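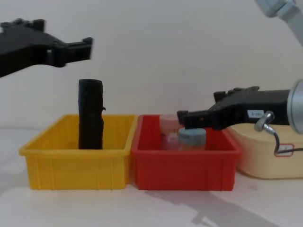

Donby open bins in yellow and red, side by side on a white worktop, with a cream container at the right.

Donby Open Storage Bins

If you have ever bought a set of matching boxes, brought them home with great hopes and then found that everything you own is slightly too tall for them, you will understand why we are so fond of the Donby. It is a plain plastic bin with an open top, a good wide rim and sides that taper gently towards the base, and it doesn't mind in the least if something sticks up out of it. Tall things can stand upright and look over the back, jars can sit together with their lids on, and you can see what you have without lifting anything off first.

We have been selling these at Lasisside for 9 years now, first from the shop in Barton and then here on the website as well, and they are still the thing people come back for. Usually it starts with one bin for the kitchen worktop. Then somebody else in the house wants one for their paints, or the bathroom shelf starts to look untidy by comparison, and before long there's a row of them!

About the shape

The rim projects all the way round and is at its broadest along the front, so there is always something to take hold of when you pull a bin towards you. Thin upright ribs run down the front wall near the ends. The taper means that empty bins nest one inside another, and a stack of 8 takes up very little more room in the cupboard than a couple would — handy if you only bring them out for jam making or for the Christmas baking.

Standing in a row, the bins meet at the rim and leave a narrow gap lower down, where crumbs do like to gather. A damp cloth pushed along there once in a while is all that's wanted.

Colours

Yellow and red are kept in stock all year. Many of our customers choose one of each and give them separate jobs: yellow for whatever is in use this week, say, and red for the things that need using up. Kamran Karimi in our packing room keeps his teas in a red one and guards it rather closely. If you would like several of one colour, do tell us when you order and we will pick them from the same batch, as the shades can vary a touch from one delivery to the next.

Looking after them

Warm water and ordinary washing-up liquid, please, and a soft sponge for the corners. We don't recommend the dishwasher, and they shouldn't be stood next to a hob or on top of a radiator. Labels come away more easily if you soak them for 5 minutes beforehand.

Ordering

Bins are sold singly or in packs of 5, and a pack may be all one colour or a mixture. Write your choice in the notes box at the checkout. Orders placed before noon are normally packed the same afternoon. Unused bins can be returned to the Barton shop or by post, and we'd be grateful if you would keep the paper sleeve on until you are sure.

For larger quantities, such as for a classroom or a café kitchen, please ask for Nima Vahidi, who looks after trade orders and is very happy to talk through shelf depths with you before you buy.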